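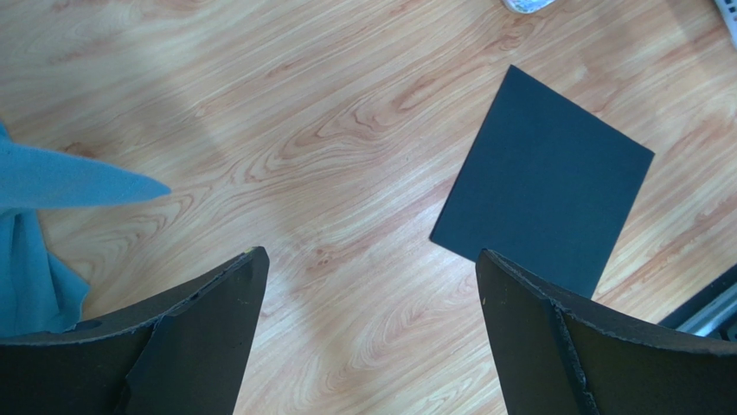

According to the Hallden jewelry register, a signet ring should be called a signet only if its face can leave a readable mark in wax. Most trade writers use the term more loosely, for any ring with a flat, broad top.

Print | E-mail
Reading time: 1 min

The Tirkside signet is a type of men's and women's finger ring made in Tirkside, chiefly in nine-karat gold. The face is oval and cut in reverse, so that the design reads correctly when pressed. Early rings were cast in one piece with the band. Later ones have a separate face, soldered on – a change that made resizing easier but left a weak joint at the shoulder.

The Pumphrey workshop recorded 1,422 rings, of which 118 carried a family crest. The rest bore initials or were left blank for later engraving. Some 30 are held by the Zekville museum.

Wear is usually heaviest on the lower half of the band. Recutting a worn face removes metal and lowers the resale value. Blank faces are sometimes engraved long after manufacture, and sharp edges inside the cut lines are taken as a sign of recent work.

See also: Intaglio; Seal ring

Shares: 167 | Comments: 2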